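Teaching by Showing: Notes for Session 4

Robot Handling Short Course, instructor Musyoka Waweru

These notes go with the session on demonstrations, and they are a fair bit longer than what I said out loud, because I always run out of time before I get to the parts people ask me about afterward. Please read them before you book your first slot at the arm. If you are in Hadi Matar's group you will be starting with hand guiding, and everybody else starts with the remote controls, but we all swap over at the halfway point, so you will need both sections sooner or later.

Two ways of showing

When we teach by hand, you put the arm in its free-moving mode, take hold of it above the wrist, and walk it through the job as if you were guiding a child's hand with a pencil. It feels wonderful the first time. The arm is holding up its own weight and you are only steering, and most people get something that looks like a reasonable reach within a few minutes. The trouble comes later, when you look at the recording and find your own sleeve in half the wrist camera footage, or notice that you twisted the elbow into a shape the arm would never choose for itself. Stand behind the shoulder if you can, keep your forearm out of the view, and use two hands.

When we teach by remote control, you sit at the desk and the arm copies what your hand controller does. Your body stays out of the pictures, and the learner gets to see just what it will see later when it is working alone. What you lose is touch. You can't feel the table coming up to meet you, and you can't feel whether a grip is firm, so you have to judge both from the view. Nearly everyone goes too fast at first and then, after one good bump, far too slow. Bradley Bickerstaff, who helped me put this course together, likes to have new people spend their whole first slot moving and stopping without picking up anything at all, and I have come around to his way of thinking.

Starting from the same place

I will go on about this one a little, so bear with me. A demonstration has a beginning, and the beginning matters more than you would expect. Before you press record, the arm should be at the ready position and the fingers should be in the state your task sheet asks for. For the Girkness exercise that means fingers closed, tips together, pointing at clear table, with the target object off to one side. For the Rosales exercise it means fingers fully open. Mixing the two within one set is the commonest mistake I see, and it's a miserable one to sort out afterward, when you are sitting with a folder of recordings and trying to remember which afternoon you changed your mind. 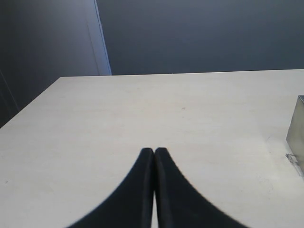
Once you are at the ready position, take a breath and let the arm sit still for a moment before you move. I mean this quite literally. A short pause at the start gives you a clean place to trim the recording, and it also gives you time to look at the view the way the learner will have to look at it. Can you tell from that view alone where you are meant to go? If the object is so far over that you would have to guess, then the learner will be guessing too, and you should either bring the object in a bit or plan your first movement so that it brings the object into better view.

Nattawut Suksawat asked me last year whether the object should go in the same spot every time. No, please don't do that! Keep the ready position the same and let the object wander. Put it near, put it far, turn it a little, put it where you would least like to reach for it. If every recording has the box in one place, the arm will learn to go to that place and close its fingers there whether or not there is a box to close them on. I have watched one do this with great confidence.

Making the movement

Move the way you would if you were pouring tea for somebody - steady, unhurried, with no sudden changes of heart. Slow down before contact and speed up again when you're clear. Some other things worth keeping in mind:

Pick one approach and stick with it for the whole set. If you come at the object from above in some recordings and from the side in others, the learner may try to split the difference, and halfway between two good approaches is often straight into the edge of the thing.

If you make a mistake, recover from it in the open. A small miss followed by a calm correction is useful, and I would like you to keep it. A long muddle with lots of wandering about is not, so stop the recording, mark it as discarded, and start again from ready.

Don't open and close the fingers while you are thinking. I know it's a nervous habit, like clicking a pen. The recording can't tell your habit from your intention.

Finish properly. Let go, back away, return to ready, pause, and only then stop recording. Many otherwise lovely demonstrations end with the fingers still around the object because the person was so pleased to have got there.

How many do you need?

Everybody wants a number and I am always a bit reluctant to give one, but for this course each pair should hand in 30 good demonstrations per task. That is plenty for a simple reach and grasp on our bench. For comparison, the pooled Privimton set that you'll be using in the second half has 204 recordings in it, made by several years of students, and quality varies a good deal from one person to the next. You will learn something from watching a handful of each. Mairéad Ní Bhriain's are the ones I usually point people toward, as she has a very patient hand and you can see her decide where she's going before she goes.

Keep your notes as you go along. For each recording write down who was driving, whether it was by hand or by remote, where the object was placed, and whether you'd be happy for the arm to copy it exactly. That last question does most of the work. Go with your first answer.

For next time

Read the Asell chapter on trimming and labeling. Bring your task sheet with the start state filled in, and come having agreed with your partner on one approach direction. If you two can't agree, record five of each, play them back, and bring both sets along so that we can look at them together, as it makes for a much better discussion than anything I could prepare.

If you missed the safety talk you can't drive the arm yet, but you are welcome to sit in and keep notes for another pair. Catch me at the end and we will find a time.

Filed under: Course Handouts, Robot Teaching, Session Notes

Questions about this handout? Contact the course office | © Robot Handling Short Course | Back to top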